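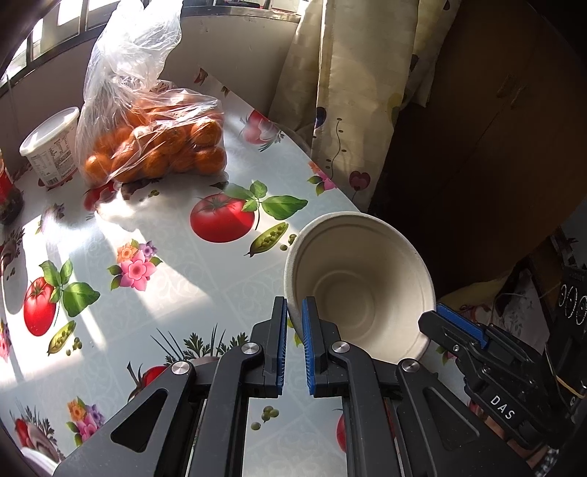
Kausar Durrani asked if the paper bowls could be kept for the Sunday lunch, and whether the tomato and pea tablecloth must stay on during serving. It was answered yes to both.

2. Bowls
We have 134 bowls from Fornberg. It was agreed to put out one white bowl per person and to keep 13 aside.

3. Tablecloth
The oilcloth stays – it is easy to wipe. Kausar will ask Keletetti for the price of a second one, roughly 4 metres long.

4. Other matters
The yellowish cloth should not be left on the table when food is served. Next meeting in March, same room, at 5.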